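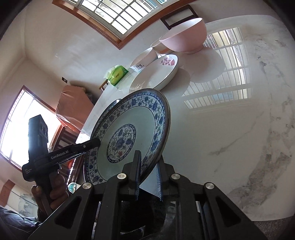 Blue-and-white plate, peony center, second one behind it. Marble table by the window.

March, notebook, tableware sort, cont.

Started after lunch, light good. Moved everything to the marble table because the bench is still full of Gesska crates and I am not shifting those again. Plastic sheet down over part of it only, there wasn't enough left on the roll. Need more sheet. Need more tissue too, while I'm at it.

Job today: go through the mixed china for the Kenulia set, decide what goes on display, what goes in the handling box, what goes back on the shelf. Whole lot is down in the book as 2,884 for tableware, which is the old running number and has nothing to do with how many pieces there are. Leave it alone, the labels all hang off it.

Blue-and-white first. Big round one, wide border, dense flowers and vines all the way around the rim, then a plain pale band, then the medallion inside a dark blue ring. Peonies in the middle. Small red-orange blossom near the bottom of the medallion – I had this down in the last entry as "all blue" and that is wrong, please correct the card. Edge line is brown-gold, thin. Card says "gilt rim". I'd write brown-gold line and leave it at that until somebody looks at it under the lamp.

Orientation: red-orange blossom goes at the BOTTOM. Last display had it at two o'clock and it bugged me for weeks. Pencil tick on the stand, not on the plate.

The other blue-and-white stays with it as a pair for now. Haven't compared the centers properly. Do that before anyone writes "matching" on anything.

Pink bowl, white rim inside. Ceramic, color nice against the gray veining, would look good on the low shelf by itself. Display: yes. Old label said "rose", the Pretetti list says "pink", go with pink so the two lists agree.

White plate with the flower in the center, pink and red, thin dark line at the rim. Undecided. Pretty but it fights with the blue ones if they are side by side. Try it next to the pink bowl instead, might tie the shelf together. If not, handling box.

White bowls. One has small lettering printed on it, didn't stop to copy it out, do that next time and put it on the card word for word. Plain one to handling box. Don't nest them without tissue in between!! Found two from an earlier box stuck together rim to foot and it took me most of a coffee break to get them apart.

Plain white plate – back on the shelf, we have plenty and it tells nobody anything.

Glare off the marble is bad in the afternoon, the window grid comes up all over the surface and you can't judge a white glaze against it. Whites should be looked at before noon or with the blind half down. Blues don't care so much. Tried holding a sheet of card up as a shade, works ok but needs a spare hand.

Storage notes, since I keep getting asked:
Big plates upright in the Ojo rack, felt side toward the face. No more than 4 to a slot section. I know 7 fit. They still shouldn't go in.
Bowls flat, rim up, tissue in each.
Anything with a painted center gets a tissue disk, cut them ahead, the template is in the drawer under the scale.
No tape on glaze, ever. Someone taped a number across a border last fall and the gum is still coming off.

Rack check: felt is worn thru at the left end, second and third slots. Use the right end until it's replaced. Ordering from Ojo again if they still make that width, otherwise cut our own from the roll.

Insurance form wants one value for the display shelf. Put 2,000 same as last time, flagged it as a carry-over and not a new figure. Somebody with sense should look at that before it gets signed.

3:40 – stopped. Light going yellow and I was starting to call everything cream.

Still to do
- fix card, blue-and-white, add red-orange blossom, change "gilt"
- compare centers on the pair
- copy lettering off white bowl
- trial layout, pink bowl + flower plate, low shelf
- tissue disks, large size
- felt
- plastic sheet, wider roll this time

Also the marble marks if you leave a damp cloth on it. Wipe and dry right away, there's a ring near the wall end allready and I'd like it to be the only one.

Question for whoever does the labels: do we want pattern names on these or just plain description? I've been writing plain description. Peony, vine, border. If Pretetti want their own names used they need to send them over before the cards get printed, I'm not doing the cards twice.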